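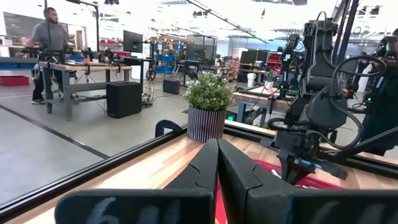
4 min read

Brimholm Court Tenants' Association
Minutes of the March meeting, held in the ground floor laundry lounge, 7:00 p.m.

Chair: Nisha Mittal
Present: 33 units in person or by proxy, which makes a quorum. The chair thanked the residents of the fourth floor, who arrived together and late, for making it one.

1. Minutes of the last meeting
Approved with one correction. The phrase "a lively exchange" under item 6 was changed to "a dispute" at the request of both parties to it.

2. Elevator
The elevator has been out of service for 51 days. Maurya Property Management reports that the part has been ordered. The chair read aloud the reports from January and February, in which the part had also been ordered. A resident of the sixth floor asked whether it was the same part. Maurya's letter does not go into this.

Unit 6C asked that the notice in the lobby reading "Temporarily Out of Order" be replaced with something more candid. Several wordings were offered. The secretary was asked not to record them.

Action: chair to write to Maurya again, asking for a delivery date and the name of a person.

3. Heating
The boiler now runs, on the east side, all the time. East side residents have their windows open. West side residents would like some of whatever the east side is letting out the windows. A motion to swap sides every other month was made, seconded, and then explained by its maker to be a joke. The seconder was serious and asked that this be noted.

Maurya has offered to send the Misten engineer back to look at the valve. He was last here in the fall and told 2A that it looked fine to him.

4. Storage cages
Cage 14 is still full of somebody's tires. A note was taped to the door last month asking the owner to come forward. There is now a second note, in different handwriting, asking people to stop leaving notes. The chair takes this as progress, as it narrows things down to someone who can get into the basement.

Agreed: any cage without a unit number on it by the end of April will be opened with the doors and windows of the basement also open, in view of the smell.

5. Money
The balance stands at $397. Since the last meeting $90 went out for the hall mats, which were approved, and which shed. Unit 3F asked if the mats could be returned. The receipt was last seen by the person who bought the mats, who has since moved to Ohio.

Dues are unchanged. A proposal to raise them by a dollar got no second, although there was a long and warm discussion of how reasonable it was.

6. Pirkska Street side door
The side door on Pirkska Street does not latch unless pulled. The sign saying "Please Pull Door" has been placed on the outside, where it has been of most use to people with no key. Sign to be moved. 1D offered to do it after the meeting and was reminded of the offer after the meeting.

7. Spring potluck
To be held in the courtyard, or in the lounge if it rains, or in the lounge if the courtyard bench has not been fixed. Residents are asked to sign up by course. Last year's sign-up sheet produced a great many desserts and one bag of ice, and the bag of ice was the first thing to go.

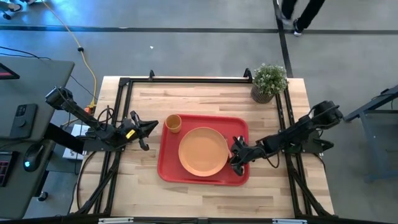 Red tray with plate and cup.

Trays and plates should be marked with the unit number on the bottom. The box of unclaimed dishes from last year is under the folding table and will go to the thrift store on the first of the month. 5B believes that one of the casserole lids is hers and has been asked to come and look at it, as she was in February.

There was some debate about whether store-bought counts as a dish. The chair ruled that it does if moved to a different container first.

8. Other business
(a) Bikes in the stairwell. Please don't.
(b) The piano in 4E. The resident of 4E pointed out that it is a keyboard and has headphones. The resident of 3E asked when the headphones might be tried. They have agreed to talk on the stairs, having few alternatives until item 2 is settled.
(c) Recycling pickup has moved to the morning. Bins left out overnight will be brought in by whoever is most annoyed by them, as now.

9. Next meeting
April, same place, 7:00 p.m. The dryers will be switched off at 6:45 so that people can hear. Anyone with a load in at that time has been warned, here and on the door.

Meeting closed at 8:40 p.m. The lights had gone off on their timer a few minutes before.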